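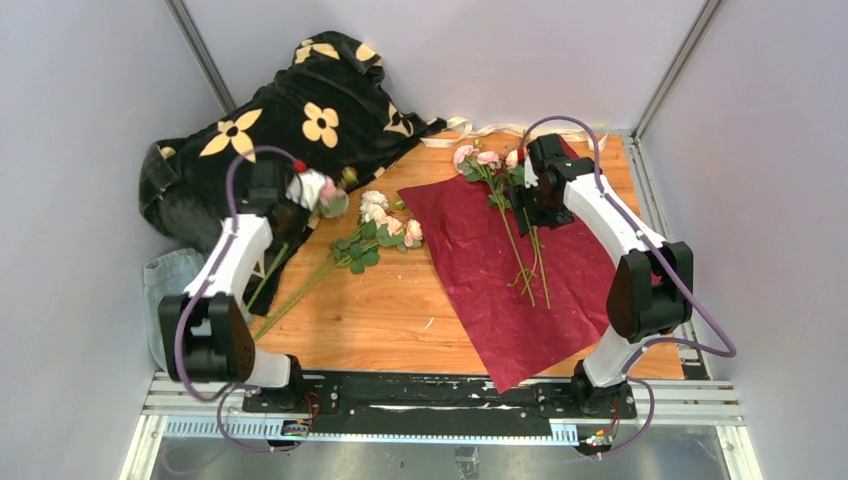
How a Bouquet Is Wrapped

Young Visitors > Find Out More > Hands and Crafts
September. By the Learning Department, Husa House
143 shares | 4 comments

A bouquet is a bunch of flowers that has been arranged with care, usually so that it can be given to someone. The word came into English from French. People give bouquets at weddings, on birthdays, after concerts and when a friend is ill. They are also placed on graves and memorials.

Most bouquets have three parts: the flowers, the wrapping and the ribbon. The sections that follow explain each part in turn. Words printed in capitals are listed again at the end.

The flowers

Flowers for a bouquet may be fresh, dried or ARTIFICIAL. Artificial flowers are made by people. Long ago they were made from silk, feathers, wax or paper, and the work was done by hand. Today many have petals of woven cloth and stems of wire covered in plastic. A good artificial rose has leaves and buds as well as blooms, so that it resembles a cutting from a real bush.

Artificial flowers do not need water. They do collect dust, and they may fade if they are left for a long time on a sunny windowsill. A soft, dry brush is suitable for cleaning them.

Before wrapping begins, the flowers are laid on a clear part of the table. The person making the bouquet looks at them and decides which should stand in the middle. Tall stems generally go at the back. Shorter stems go at the front, where they hide the wires and give the bunch a rounded shape. Green leaves are used to fill the spaces. This kind of leafy material is called FOLIAGE.

When the stems are gathered in one hand, they should cross at a single place. Florists call this the BINDING POINT. Above it the flowers spread out, and below it the stems spread out too, rather like the legs of a stool. A piece of string or tape is wound round the binding point and fastened.

The wrapping

Wrapping protects the flowers while they are being carried. It also changes the way they look. Pale roses seem paler still against a dark colour, and a white wrapping makes bright flowers the first thing a person notices.

Florists use several materials. Tissue paper is thin and tears easily, but it folds softly. Brown paper is strong. Some wrapping paper is a different colour on each side, and a corner can be folded over so that both colours show.

To wrap a bouquet, the paper is placed on the table with one corner pointing away from the person working. The flowers are laid on top, with the blooms towards that far corner and the stems towards the near edge. One side of the paper is brought across the stems, then the other. The bottom may be folded up or left open. The paper is then gathered at the binding point and held firmly.

It is easier with two people. One holds the paper closed and the other ties the ribbon. In our Monday craft session we allow 15 minutes for each bouquet, and younger children may wish to take longer.

The ribbon

Ribbon is a long, narrow strip of cloth. It has two finished edges, woven so that the threads do not come loose along the sides. The cut ends are another matter, and they may FRAY. Cutting the end at a slant, or into a shape like a fish's tail, slows this down.

Many bouquet ribbons are made of SATIN. Satin is a way of weaving. The threads on the surface pass over several others before they go under, and these long, smooth threads reflect the light and give the cloth its shine. On many ribbons one side is shinier than the other, so a ribbon that becomes twisted should be turned the right way up before it is tied.

Some ribbons carry words. The message may be a name, a greeting or a short saying. A white satin ribbon printed with LOVE IS ETERNAL in thin capital letters would suit a wedding or an anniversary. "Eternal" means lasting for ever. A printed ribbon needs some planning, as a bow can easily swallow half the message. It is sensible to leave one long tail hanging free so that the words can be read. 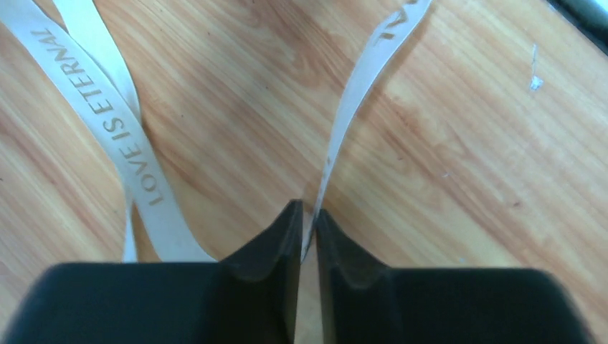 Fuseini Tetteh advises children to practise the bow on a wooden spoon before they try it on flowers, and adds that a bow which slips usually needs a tighter first knot.

The steps for a simple bow are as follows.

1. Pass the ribbon behind the bouquet at the binding point.
2. Bring both ends to the front and cross them.
3. Tuck one end under the other and pull firmly.
4. Make a loop with each end.
5. Cross the loops, pass one through the gap, and pull.
6. Turn the loops outwards and trim the tails.

Scissors should be used with an adult nearby. Wire stems should be cut by the adult, with proper wire cutters.

Choosing colours

There is no fixed rule about colour, although there are customs. In many countries red roses stand for love. Yellow flowers mean friendship in some places and something less welcome in others. White is chosen for weddings in one part of the world and for funerals in another. A person who is giving flowers to a family with different customs may wish to ask beforehand.

A quiet bouquet can be made with very few colours. Pale pink and cream roses with green leaves, dark maroon paper and a long white ribbon are quite enough. 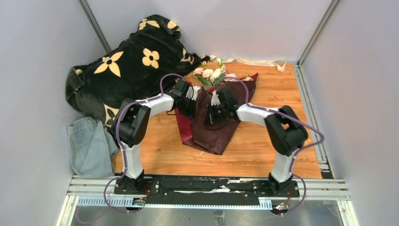

How long should the ribbon be?
Measure once round the wrapped stems, then add enough for two loops and two tails. For a small bouquet, a piece as long as a child's outstretched arms is usually sufficient.

Words to remember

ARTIFICIAL: made by people, and not grown.
BINDING POINT: the place where the stems cross and are tied.
FOLIAGE: leaves.
FRAY: to come apart into loose threads.
SATIN: a smooth cloth with a shiny surface.

Teachers may request the printed version of this page from the Learning Department at Husa House.

Filed under: Flowers, Paper, Ribbon, Ages 7 to 11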